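Shares 6 | Comments 2

Humodier Teaches Two-Armed Robots to Sort Loose Wire by Learning Where to Pinch

BRERNON, August. I've been asked to write this release myself, so please forgive the lack of polish. My name is Yuxi Shi, I work on manipulation at the Brernon lab, and I'm really happy to say that our cable-sorting method, Humodier, is ready for other people to read about and try!

The short version is that we get two robot arms to take a messy heap of thin wire apart and put each strand in a bin, and we do it with 400 demonstrations and no model of the wire at all. The table and the grippers look like this:
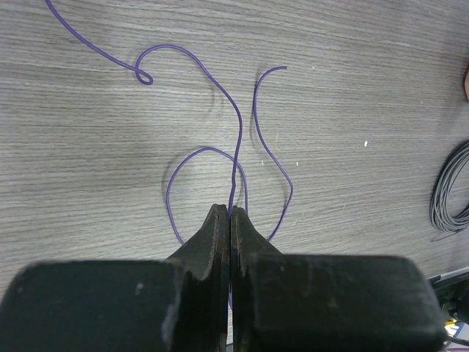
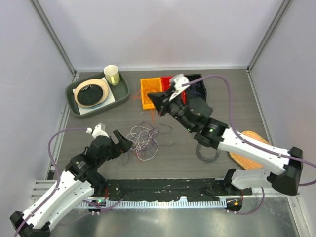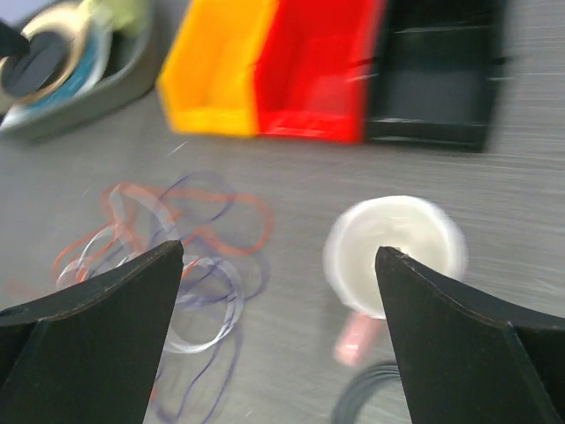
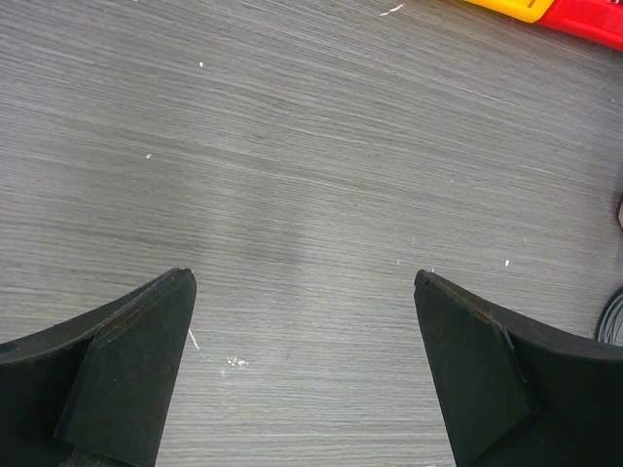 Wire is the worst thing you can hand a robot, Qiuyue Peng told me in my first month, and I've had plenty of time since then to agree with her. A cup has one shape. A wire has a new one every time you touch it, and if you pull on the wrong strand you tighten a knot you didn't know you had. Most earlier attempts (ours too, I have the old code to prove it) tried to trace the whole strand first, end to end, and then plan a move. That's fine for one wire on a clean table. Put a few together and the tracing goes wrong wherever they cross, and then everything after it goes wrong too.

Humodier skips the tracing. For each small patch of the wrist camera view it guesses how much the heap would loosen if the fingers closed right there and lifted. We call that the slack score. The arm goes for the best score, lifts a little, looks again, and decides whether to keep going or let go. Letting go turned out to matter a lot more than I expected! Our first version held on to everything it grabbed, like a toddler with a cookie, and it dragged whole heaps across the table.

The second arm has its own job. While one arm lifts, the other can hold a neighboring strand down or carry a free one over to the bins, and the two share a single score map so they don't both go for the same spot. Chunhua Cai wrote that part, and then rewrote it, and I think the second go is the nicest piece of code in the project.

Now the numbers. We ran 300 test heaps that the system had never seen. With the slack score switched on, it needed a person to step in on 6 of them. We haven't tested anything thicker than a phone charger cord, and we haven't tested connectors, so please don't read those results as covering a wiring harness in a car. Stiff wire that springs back is still hard for us. So is a strand that matches the tabletop, where the score map goes flat and the arm just sort of dithers.

One more thing I want to get in, even though it's a bit in the weeds. The demonstrations were all collected by people driving the arms by hand, and we kept the bad ones. Fumbled pinches, dropped strands, the lot. When we trained on the clean ones alone, the method got worse at deciding when to let go, which makes sense when you think about it (it had never seen a grab worth giving up on). If you're collecting your own set, keep your fumbles.

The write-up, the training code and the demonstrations are being shared through Korletey, free for research use. Grunach has agreed to try the method on its returns bench, where mixed cords come back in a box and somebody has to pick them apart, and I'll post what we learn from that, good or bad. If you'd like to run it on your own arms, write to us and say which grippers you have, as the fingertip shape changes the settings quite a bit.

Contact: Yuxi Shi, Humodier project, Brernon | Copyright Brernon, all rights reserved | Back to top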